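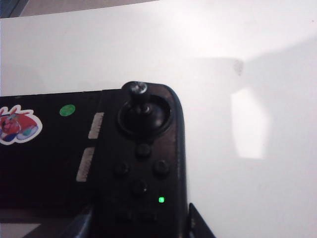 Legal Case Handler, Driver Licensing and Traffic Penalties

Employer: Grimurix
Location: Demeck office, with up to two remote days per week after probation
Contract: permanent, full time
Reference: 400-TP
Posted: 2/2/23

Grimurix handles administrative and penalty proceedings for private drivers and small vehicle fleets. The traffic department is adding one case handler to its licensing team. The position reports to Darcy Dhillon, head of traffic proceedings.

Scope of the position

The case handler manages files from intake to closure. Most files concern license suspensions, point disputes, medical fitness reviews and the exchange of licenses issued abroad. Parking matters are handled by a separate team and are not part of this role. Court appearances are made by the attorneys; the case handler prepares the file and may attend as support.

A full workload is 30 open files. New hires start with eight and take on more as files are reviewed and signed off. Each file has one responsible attorney, who approves all outgoing letters that contain a legal position.

Duties

Open new files, check the notice for date of service and calculate the deadline for reply.
Request the record from the issuing authority and log what is missing.
Draft objections, extension requests and applications to move the start date of a suspension.
Collect supporting documents from clients, such as shift schedules, employer letters and medical reports.
Explain the status of a file to the client in plain language, by phone and in writing.
Track payment of fines and fees where the client has authorized the firm to do so.
Enter all deadlines in Eller, the firm's calendar system, on the day of receipt. Deadlines are checked by a second person before the file moves on.
Close files, return original documents and record the outcome.

Requirements

A paralegal certificate, a degree in law or public administration, or three years of work in a licensing authority, court office or insurance claims department.
Working knowledge of how an administrative decision is served, contested and made final.
Accurate written English. A second language is useful and should be listed with level.
Ability to read a speed measurement record and a calibration certificate. Training is given to applicants who have not done this before.
Comfort with calls from people who are upset about losing the use of a car.

A driver's license is not required. Applicants with an open proceeding of their own must disclose it at the interview stage. It does not rule out an offer, but the firm has to keep that person away from related files.

Hours and conditions

The standard week is 40 hours. Applicants who prefer a reduced schedule of 32 hours may say so in the cover letter; the file load is adjusted to match. Phone duty rotates within the team and runs from 8 a.m. to noon. There is no weekend duty. Probation is three months. Salary follows the firm's published grades, and previous experience in an authority or court is counted in full.

Public transit to the office is reimbursed. Parking at the Demeck building is limited and is not assigned to staff.

Application

Send a resume, a cover letter of no more than one page and copies of relevant certificates to the personnel desk at Grimurix, quoting the reference above. Applications in a single PDF are preferred. Photographs and references are not needed at this stage.

Applicants who pass the first review receive a written exercise based on the Naseri practice file. It contains a penalty notice, a suspension order and two client letters, with the names removed. The task is to list the deadlines, identify the missing documents and draft one reply. It is completed at home and returned within four days.

Interviews will be held in March, in person or by video. Start date is by agreement. Questions about the duties may be addressed to Darcy Dhillon through the main office number. Questions about pay or documents go to the personnel desk.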